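Inventory for a shared-container shipment: how detailed does the packing list have to be?

Posted in Moving & Storage > International
Tags: sea freight, packing list, customs, mixed cartons

m_harrow_77
2023-05-04

We are moving out of a furnished apartment in Clukau and sending our things by sea in a shared container. The forwarder is Elto, consolidating at the Stestgate terminal. We have no large furniture. It is all cartons: books, kitchen items, bedding, a child's school materials, and a lot of small loose stuff from drawers and shelves.

Elto sent a packing list template with these columns: carton number, contents, condition (new/used), quantity, value. The cover letter says "contents must be described in sufficient detail" and that cartons marked "miscellaneous" may be opened and repacked at the owner's cost. It does not say what sufficient detail means.

The books and kitchen cartons are easy. The drawer cartons are the problem. If I list every object separately, the form will go past 500 lines. If I write "household goods, used" I assume it will be rejected.

What I need to know:

How far down do I itemize?
Does the quantity column have to be exact for small things?
Is there a standard way to value used items that are worth close to nothing?
Can I seal the cartons before the list is accepted?

I have read the template notes and the terminal's page on personal effects. Neither covers this. The storage company holding our winter things, Wattanapong, said to ask the forwarder, and the forwarder has not replied since Tuesday.

3 answers, sorted by votes

tapegun
Accepted

Itemize by category within the carton. The person reading your list wants to know what kind of goods are in each box, whether anything is restricted, and whether the total looks reasonable for a household. A line for each teaspoon does nothing for them. A line that says "kitchen utensils, metal, used, 1 lot" is normally fine.

A workable level of detail looks like this:

Carton 11. School workbooks and exercise books, used. 1 lot.
Carton 11. Stationery (pencils, erasers, rulers), used. 1 lot.
Carton 12. Bed linen, cotton, used. 6 pieces.
Carton 12. Curtains, polyester, used. 2 pieces.

Carton numbers repeat on as many lines as needed. Keep each carton to four or five categories. If a carton needs ten, it is badly packed and you should redistribute it. Drawer contents should not travel as a drawer. Empty each one onto a flat surface or into a shallow tray, sort by what the thing is, and send each pile to the carton it belongs with. Bottle caps, broken clips and other odd pieces of plastic get thrown out at this stage. You will pay by volume for anything you keep.

Sorting is also when you find the things that cannot go. In personal effects shipments these are almost always small, and they are almost always mixed in with paper and stationery: lighters, matches, nail polish, glue in solvent, loose batteries, spray cans. A lighter holds flammable gas and is classed as dangerous goods. Writing it on the list does not make it acceptable in an ordinary household consignment. It has to come out before sealing. An empty one should come out too, as the inspector has no quick way to tell.
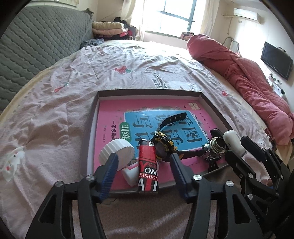 Kam-wah Yang: Does the same apply to a lighter with no fluid in it at all, the refillable kind that has never been filled? I have one boxed as a gift, and my forwarder's list only says "lighters containing gas or fuel."

tapegun: By the wording you quote it would be allowed. Ask for that in writing and put a copy of the reply inside the carton, on top. If you can't get it in writing, leave the item out.

Continuing with the original points.

Quantity: exact for anything a person would normally count, such as electronics, chairs, lamps and framed pictures. "1 lot" for the rest. Do not estimate. A wrong number is worse than "1 lot", and if a carton is opened and the number doesn't match, the others may be opened as well.

Value: use what you could sell the item for locally today. For used clothing, books and kitchenware a nominal figure per carton is standard. Do not enter zero. Many forms treat a zero as a missing field and bounce the whole sheet. Keep in mind that the insurance valuation is a separate document. People copy one to the other and then find out at claim time that their cookware was declared at almost nothing.

Sealing: wait. Fold the flaps, number the carton on two sides and the top, and leave it untaped until the list is accepted. If the forwarder asks for a change you will want access.

Edit: added the line about zero values after a comment that has been deleted.

corrugated_bob

I used Elto for a move of the same type in February. My list had 90 lines for a one-bedroom apartment and they took it without comments. The template accepts more lines than it shows; insert rows above the total row, not below, or the sum field stops working.

On the reply time, write to the documentation desk directly. The address is at the bottom of the template's second sheet. The sales contact who sends the quote does not handle lists.

Two things that cost me time:

The contents column cuts off long text when they convert the file to PDF. Keep the entries short.

"Books" was sent back to me with a request for the language and a note on whether they were for personal use. I changed it to "books, used, English and Chinese, personal use" and it went through. I would do the same for the school materials. Workbooks that look new can be read as stock if there are a lot of them, so mark them used if they have been written in.

gregor.l

just put household goods, used on every box. i have done more than 1,000 miles of moves like that and never had one opened

Comments on this answer

tapegun: Were any of those across a border?

gregor.l: no, all by truck

m_harrow_77: Thanks, but this one goes through customs, and the cover letter rules that out.

m_harrow_77
Follow-up

I re-sorted the drawer cartons by category as suggested and the list is now well short of what I feared. The documentation desk answered the same afternoon. They accept "1 lot" for stationery, utensils and toys. They do not accept it for tools, which must be listed by type, with power tools on their own lines with a serial number where there is one.

They also asked for the cartons to be numbered in one continuous series, including the ones at Wattanapong, even though those will be collected on a different day. I had started both sets at 1. If you have goods in two places, set up the numbering before you write on any boxes.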